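Club build log: the drinks bench

April 2021

The Torkadness robotics club is down to five regulars this term, and we have spent most of our evenings on a single problem: getting two arms to mix a cold drink. Kenna Matheson picked the task. Her argument was that it needs pouring, stirring, opening and closing, and that every one of those fails in a different way. She was right on all counts.

The project is called Jamlow in the repository, for reasons that predate me. The control code is mostly Ruaridh Farquharson's. I look after the demonstration data and the scripts that sort it.

The bench

We settled the layout in March and have tried not to touch it since. Supplies go along the back: juice, the green bottle, the orange bin, the drawer unit. Things being handled go on the near half. The table is two panels pushed together, and the seam makes a handy boundary. Anything that ends up on the wrong side of it at the end of a run gets noted in the log.

Clear objects are the main headache. The glass, the water bottle and the square container are all transparent, and they sit on a white top. Our depth readings on them are poor enough that we stopped using depth for grasp points and went with color images only. Marion Nisbet wanted to put tape on everything. We voted that down on the grounds that a person can find a glass without tape on it.

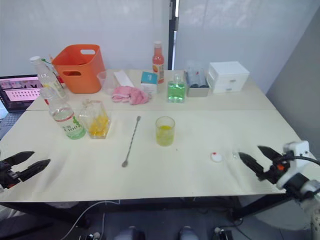 Stirring

The bar spoon has a twisted shaft, and two flat fingers do not hold a twisted shaft well. The grip settles into whichever part of the twist it meets first, so the bowl can end up rotated by an amount we did not ask for. Ruaridh's fix was to stop caring about rotation and only track where the bowl is. Crude, but the stir motion is a small circle and it tolerates the error.

Picking the spoon up off the table is harder than using it. It lies nearly flush with the surface, and the fingertips have to come down very low without pressing on the panel. We added a force limit, then halved it.

Data so far

We have 199 demonstrations recorded, and the target is 300. Of those, 34 are tagged as bad, mostly dropped spoons and late grasps. I have kept them in a separate folder – Kirstin Guthrie thinks they will be useful for training a failure detector, and disk space is cheap.

Next is the small lid. It is light, it slides when touched, and the current approach angle pushes it away from the gripper. I have a script half written that varies the angle per run, and I will post the numbers when it has been through a full evening.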